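Rosine User Forum
Board: Control and Planning
Topic: Grasp height offset on low, shallow trays – planner or calibration?

Posted by qianru_lei
January 13, 2023

Good morning. I am writing on behalf of the manipulation software group at Lozano. Our two-arm tabletop cell runs the Rosine planner with a learned policy that proposes grasp poses. Since the last update, the commanded fingertip height over shallow trays has disagreed with the measured surface by 2 mm. Over the bare table the two values agree. We would appreciate guidance on whether this belongs in the calibration file or in the collision margin settings.

Posted by m_arroyo

Please check the margin settings first. The planner pads every mesh in the world model, and a thin rim is padded on both faces. On a tray with low walls the padding can take up most of the usable clearance. Calibration is seldom at fault when the bare table reads correctly.

Posted by brandes_i

I must respectfully disagree with the previous reply. A correct reading at one height does not establish that the calibration is correct at another. If the hand-eye transform carries a small tilt, the error will depend on the pose of the wrist. I would ask the original poster to repeat the measurement with the wrist rotated and to report both values.

Posted by m_arroyo

That is a fair request. I would only add that the padding should be set to zero during the test. Otherwise the two effects cannot be told apart.

Posted by qianru_lei

Thank you both. We replayed 88 logged approaches offline with padding set to zero. The offset decreased but did not disappear, and what remains changes with wrist rotation. It would seem that each of you is partly correct.

Posted by aranda_a

One further point concerns timing. We use the Tultumum logger at Cava, and its default settings attach the arrival time to wrist images in place of the capture time. During a descent, a late stamp pairs the image with a lower arm pose, and the result looks very much like a height error. I recommend comparing a stationary hold with a slow approach before changing any transform.

Posted by brandes_i

I do not consider timing a likely cause where the residual follows rotation. The test is inexpensive, however, and I have no objection to it.

Posted by qianru_lei

We will run the stationary hold next. For reference, I attach three views of the cell, two from the fixed camera and one from the wrist. The policy receives both kinds of view – the planner uses only the fixed one.

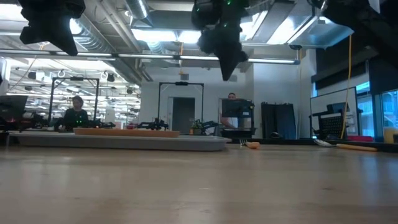
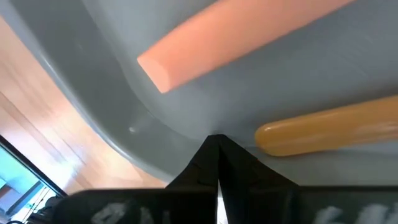
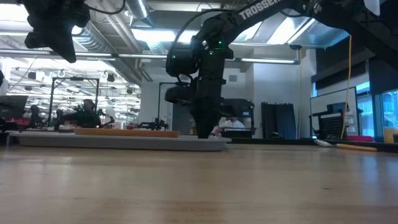
Fixed camera (first and third) and wrist camera (second), tray task.

Posted by lokyiu_ng (moderator)

Thank you for the attachments. Please post the margin file and the hand-eye transform as text in your next reply. I have moved this topic from General to Control and Planning, and it will remain open until the hold results are available.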